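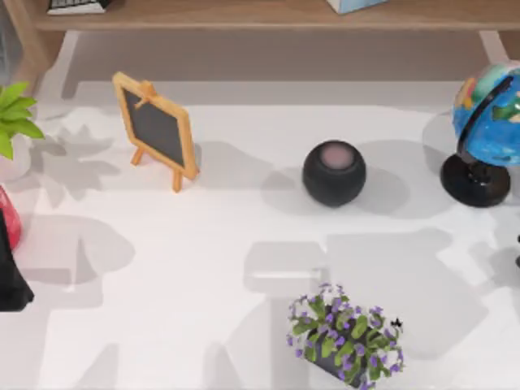
Sigrun Isaksson thought the whole afternoon would have gone better in a shed. Give her mud, a tractor and one machine that picks up one turnip, she said, and she would go home believing in the future. What she had been given was a tabletop on a screen, with a globe, a little chalkboard and a smart speaker glowing pink on top, and she wanted to know who on earth lives like that.

I do, more or less, apart from the globe. So I had some sympathy with the people at Brurnstead, who opened their doors in March and let 800 of us through to see what they get up to. Most of it, these days, is done in simulation. You walk in expecting arms and you get monitors. The practice table is made of sums, and so are the plants on it, and so are the shadows of the plants, which are better than the ones in my kitchen.

The system is called Tiron, and the young man from Vik who was showing it off told us it had been through 672 arrangements of household clutter before lunch. I have been through one arrangement of household clutter in eleven years and I am still not on top of it. A boy near the front asked whether the flowers needed watering. He was told no, very kindly, and looked let down.

My complaint is different from Sigrun's. I don't mind the pretend table. Pilots learn on pretend aeroplanes and I'm glad of it every time I fly. What I mind is how well behaved it is. There was purple blossom in a dark pot, and a blank chalkboard, and acres of clean white surface in between. Where was the post? Where was the saucer with three screws in it that must not be thrown away? If Tiron is ever let loose in my house it will meet a phone charger that belongs to no known phone, and I would like it to have been warned.

I put this to Ronja Haugland over the free biscuits. She said mess was coming, in a later version called Gutora, and that mess was expensive. I said I could let her have some at a fair price. She wrote something down, though I suspect it was her shopping.

There was one real arm, in a corner, behind a rope. It moved a cup from left to right, then had a long think. The queue to see it went past the toilets, while the screens showing all those hundreds of tables had perhaps four people in front of them, one of them charging his phone. Anyone planning next year's open day should take the hint and buy a second cup.

Sigrun is still holding out for the turnip.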